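Nallow Countertop Bread Oven: Owner's Guide
Section 6. Setting Up and First Use

14 shares | 3 comments

Welcome, and thank you for bringing a Nallow into your kitchen! Set aside an unhurried afternoon for this part, and please read it once all the way through before you plug anything in. 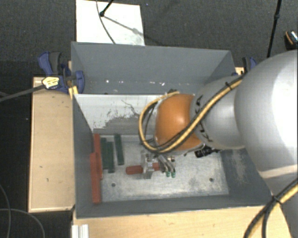

1. Pick a level, sturdy counter near a grounded outlet. The oven weighs 46 pounds, so ask a friend to take the other side when you lift it.

2. Leave 6 inches of open space at the back and on both sides. (Under a low cabinet, pull the oven forward to the counter's edge while you bake.)

3. Take out the rack, the drip tray and the little bag of spare feet. Wash the rack and tray in warm, soapy water and dry them well.

4. Slide the rack into the middle slot until you feel it click.

5. Open a window, set the dial to High, and let the oven run empty for 50 minutes. You'll notice a smell a bit like a hot iron, and it should fade before the time is up.

CAUTION: The door glass gets very hot during this first run. Keep children and pets well away, and let everything cool completely before you touch it.

6. Wipe the inside with a damp cloth, and you're ready for your first loaf.

NOTE: If your kitchen is chilly, as ours certainly is in January, preheating can take almost 42 minutes. Cristian Huaranga, who wrote the recipes in Section 9, likes to shape his rolls while he waits.

NOTE: The Birkitz baking stone is sold separately. Put it in while the oven is cold, never after preheating.

Next: Section 7, Everyday Baking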